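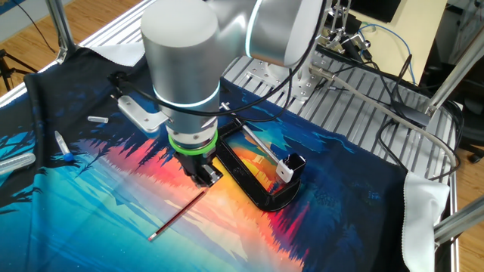

Stolero 是一个由学生自行管理的机器人操作社团,隶属于学校工程实践中心,活动内容集中在一个方向:用协作机械臂抓取、搬运和放置桌面上的小件物品。社团不做轮式底盘,不做飞行器,也不参加格斗类比赛。成员多数来自机械、自动化和计算机三个专业,少数来自材料和工业设计。日常使用的物品都是文具盒和实验室抽屉里常见的东西,例如铅笔、带蓝色盖子的透明小瓶、短的透明塑料管。桌面上铺印花布,图案是夜空、松树剪影和晚霞倒影,颜色跨度大,从深蓝到橙红再到浅青。透明物体放在浅色水面图案上和放在深色树影上,对识别程序来说是两类难度不同的输入,训练和测试时分开记录。

社团由来

社团的前身是一门选修课的课后小组。课程本身只讲运动学和轨迹规划,作业在仿真环境里完成,一部分学生希望把作业移到实机上跑,于是向中心申请了固定机时。最初只有一张台子和一台机械臂,夹爪的手指是自己打印的,第一个学期断过多次。第二年小组登记为正式社团,开始在 9 月统一招新,并把操作规程、标定流程和代码仓库整理成可以交接的形式。现任成员接手时拿到的文档,大部分就是那一年写的,之后每学期修订一次。

目前登记在册的成员有19人,分属2个小组。

操作组

操作组负责机械臂、夹爪和现场布置。工作包括末端法兰的安装与复核、工具坐标系标定、线缆走向检查、夹持力设定,以及每次实验前后的台面复位。新成员进入操作组后,前几周不写程序,只做示教和记录。要求是能够在手动模式下以低速把夹爪移动到铅笔正上方,姿态与笔身方向对齐,并在下降过程中随时停住。这一步看起来简单,实际耗时最长。铅笔细,放在布面上会轻微下陷,夹爪下得太高夹不住,下得太低会把布一起夹起来。

布面带来的问题值得单独说明。硬质台面的高度可以视为常数,布面不行。织物有褶皱,每次铺放的张力不同,同一点的高度在两次实验之间会变化。操作组的做法是铺布后重新测取若干参考点,写入当次实验的配置文件,不沿用上一次的数值。布边压平后再上电,垂下的部分不得接触运动关节。

感知组

感知组负责相机标定、物体检测、位姿估计和抓取点生成。透明容器是这个组的主要课题。深度相机对透明塑料的返回值经常缺失,或者直接返回背后布面的深度。现行方案以彩色图像的轮廓分割为主,深度只用于估计支撑面,再根据物体类别推算抓取高度。带盖小瓶的情况略好,盖子不透明,可以作为定位特征;没有盖子的短管仍然不稳定,失败记录中占比最高。

感知组的代码以 Python 为主,与控制程序之间通过消息接口通信。抓取点输出前要经过可达性检查和碰撞检查,任一项不通过即丢弃,不允许人工跳过。

在研项目

Imada 是抓取数据集项目。每次实验保存彩色图像、深度图、关节状态、夹爪开度和结果标签,结果标签由两名成员分别填写,不一致时回看录像。上一个版本收录了216次抓取,物品以铅笔、短管和小瓶为主。数量不大,但每一条都有完整的标定文件,可以单独复现。新版本计划增加物品相互接触的情形,例如小瓶紧靠塑料管、铅笔压在支架边缘。

Wasilewska 是透明物体位姿估计项目,由感知组承担,操作组提供机时。项目的评价标准以实机抓取结果为准,仿真得分只作参考。阶段报告在内部组会上宣读,通过后放入仓库的 docs 目录。项目目前的难点是背景纹理与容器轮廓混淆,尤其在布面树影的锯齿状边缘附近。

已经结束的夹爪手指改型工作不再单独立项,图纸和测试记录保留在仓库中,手指的安装孔位、行程限制和更换步骤均以该文档为准。

设备与场地

实验台为铝型材框架,台面带平行槽,机械臂底座固定在金属板上。台面前部铺布,作为物品摆放区;后部留给底座和线缆,不放置实验物品。机械臂各关节处有青蓝色环形灯,夹爪为黑色两指式,经绿色环形法兰与腕部连接。更换夹爪后必须重做工具标定,标定文件的命名中包含法兰和手指的版本号。

台上的小件由操作组管理。使用完毕后透明容器按规格归盒,铅笔放回笔筒。表面有划痕的容器不必丢弃,另装一盒并在标签上注明,感知组需要这类样本。

与中心共用的工具,如扭矩扳手和数显卡尺,借用时登记,当天归还。标定板不得弯折,不得带出实验室。

机时与例会

固定机时为每周三晚,19:00 开始。前半段由操作组完成布置和标定,后半段两组合并做实机实验。例会安排在机时结束之后,议程只有三项:本次失败记录、下周机时分配、待合并的代码。其他时段使用设备须提前在预约表中填写,注明实验内容和在场人员。机械臂上电时,现场至少有2人,其中一人不操作键盘,只负责急停按钮。

比赛

社团每年参加一次校际桌面操作赛 Fledik。比赛要求在限定时间内从杂乱台面上取出指定物品并放入对应容器,物品清单赛前公布,摆放方式当场抽取。赛制允许一次重新标定,允许更换手指,不允许遥操作。去年的成绩为小组第二,失分集中在透明管一项,有一次抓取在抬升阶段滑落。赛后的改动包括降低抬升初始加速度,以及在闭合后增加一次开度检查:开度低于阈值时判定为空抓,回到观察位重新识别。

参赛队从两组中各选人,选拔依据是机时出勤和代码提交记录,不另设考试。

加入方式

招新面向全校本科生和研究生,不限年级。报名时需要提交一段自己写过的程序或一份自己画过的图纸,语言和软件不限,课程作业也可以。没有实机经验不影响录取。录取后先完成安全培训,内容包括急停位置、工作半径、上电顺序和夹手风险,考核通过后方可进入台架区域。

试用期为一个学期。试用期内须完成以下事项:独立做一次工具标定,残差在规定范围内;提交一份实验记录,格式符合模板;参与一次台面复位并签字。未完成者可以延长一个学期。

社团不收会费。耗材由中心统一采购,个人购买的零件如需留用,请先与操作组确认规格。

联系与资料

实验记录模板、标定脚本和安全规程放在中心内网的 Stolero 目录下,校内账号可以直接读取。外校团队如需使用 Imada 数据集,请通过中心公共邮箱提出申请,写明用途和所需版本。数据集不含训练好的模型,也不提供针对其他型号夹爪的抓取标签。参观请避开周三晚间的机时,台架通电期间不接待访客。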